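Prevdale Play Library, planning meeting
8 Mar 2018, back room

**Present:** Dela Agbeko (chair), Renata Sepúlveda (notes), Marcus, Joy, Lindy from the Saturday crew

## 1. Last month's notes

Approved with one fix: the puzzle shelf goes on the left wall. Joy has already moved the labels, thank you Joy!

## 2. Loans

Dela read out the numbers and we were all pretty thrilled. 1,437 loans since last June, and the shape and sorting sets went out more than any other group. Marcus wants to put the total on the front door in big cut-out digits. Agreed, and he gets to do the cutting.

## 3. Shape blocks

Long and happy discussion. Everyone loves how chunky these are, and that they stand up on end so a child can look down on the shape. Lindy said the yellow heart is the one kids ask for by name at her table. Renata likes the hexagon better for building and would not be talked out of it.

We also talked about boards. The light maple one with the pale and honey-colored strips got a yes from the whole group. The colors show up so well on it, and it makes even a few blocks look like something you want to sit down and play with.

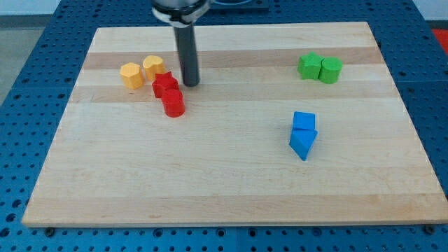

## 4. Buying more sets

- Hatix quoted 12 more sets at our usual discount. Approved.
- Salian has a larger box with more shapes. Dela will ask to borrow one before we spend anything.
- Red stars: Lindy would like spares, as the points get chewed. Added to the Hatix order.
- Budget left after this order is $132. Joy asked to keep it for drawstring bags, and we said yes.

## 5. Family play morning

Planned for June. Shapes will be the theme, hooray! Ideas so far: a matching table, a feely bag, chalk outlines on the sidewalk big enough to jump in. Marcus offered to bring the Jetura floor mats if his sister is done with them.

Still to settle: snacks, and whether we open the side gate.

## 6. To do

- Renata: send the order to Hatix, with the spare stars
- Dela: call Salian
- Joy: price bags in two sizes
- Marcus: door digits, floor mats
- Lindy: draw up the matching table

Next meeting same time next month, Lindy bringing lemon bars.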